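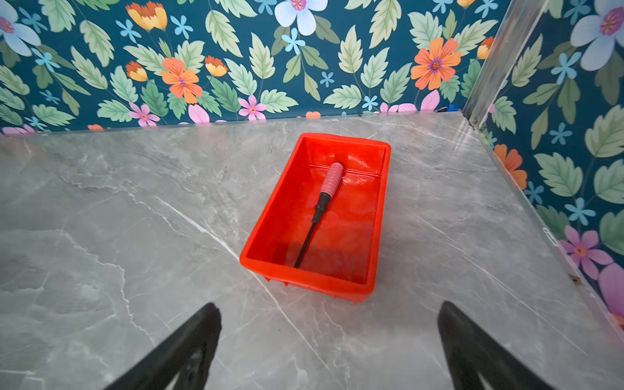
Asuka Furukawa told me over tea that she hadn't called a plumber or a handyman in years, and that she wouldn't know which drawer to open if you took hers away. I wrote that down word for word, because it's pretty much the question I'd been circling all winter: how do people keep track of the small repair stuff in their homes, and what happens when the keeping falls apart?

4.2 Where the tools live

Figure 3. A small screwdriver kept in a tray on a countertop.

I went into this part of the study expecting toolboxes. The survey form we borrowed from the Catum housing project even had a line for them - "location of main toolbox" - and I was fond of that line, so I left it in. Of the 196 households that sent the form back (we mailed out 400, and I'm still a little giddy about that return rate), 131 left it blank or wrote in something else. Kitchen drawer. Top of the fridge. A cookie tin. One person wrote "ask my mother," and gave her phone number!

So I dropped the word toolbox in the home visits and just asked people to show me the last thing they'd fixed and what they'd fixed it with. That worked much better. People walked me to a loose cabinet hinge or a battery cover and then went and got the tool, and I followed along and noted the room. Mostly it was the kitchen. The serious tools, the drill and the big wrenches, were off in a closet or a garage and hadn't moved in months. The little ones had drifted to wherever the fixing happened, and they sat in dishes and trays and jars (Figure 3) next to the rubber bands and the spare keys.

Pushpa Bajpai, who coded the visit notes with me, wanted to call these "stray" tools. I argued for "resident" tools and we went back and forth for most of February. Her point was that people apologized for them, and she's right, they did, over and over. My point was that they could find them. When I asked for the small screwdriver, folks with a tray or a dish usually came back before I'd finished writing the question down, while the closet people wandered off and I'd hear doors opening and closing for a while. We ended up keeping both words in the coding sheet, stray for how people talked and resident for what they did, and Table 4 uses the second one.

I should say that our visits lean heavily toward apartments in the Plarero district, where closets are tiny and garages are rare. The Cludell houses have more storage and I only got into a few of them, so please don't read too much into the comparison between the two. I'd love to see somebody redo it in the suburbs.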